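Seketti round table, white

We've had the Seketti in the range since May and it has quickly become the table we end up recommending to friends. It's light enough to shift on your own, the top wipes clean in seconds, and it fits into those awkward corners where a square table always seems to stick out (you know the ones!). Use it for breakfast, board games, marking homework or just somewhere to put the post.

The design comes from Vlasta Dervishi, who also drew our Vorkia stools, and the two look lovely together. Three stools tuck in comfortably, four if everyone gets on well.

The glossy top bounces a lot of light back into a room, so it's a real treat on a dark floor or in a north-facing kitchen. The slanting legs end in rounded feet that sit happily on carpet, and we supply stick-on felt pads for wood and tile.

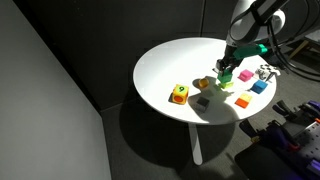 Looking after it

A soft cloth and warm soapy water will deal with nearly everything, even turmeric if you're quick. Please skip scouring pads and cream cleaners, as they dull the shine. Give the leg bolts a quick turn with the key after the first month, then once a year or so.

Putting it together

Allow 20 minutes and lay the top face down on a blanket. The key is in the box, taped to the instructions.

Delivery and price

£229, including delivery to your door. Comes flat in one box weighing 21 kg. Spare feet and felt pads are kept at our Cirnley shop and can be posted out.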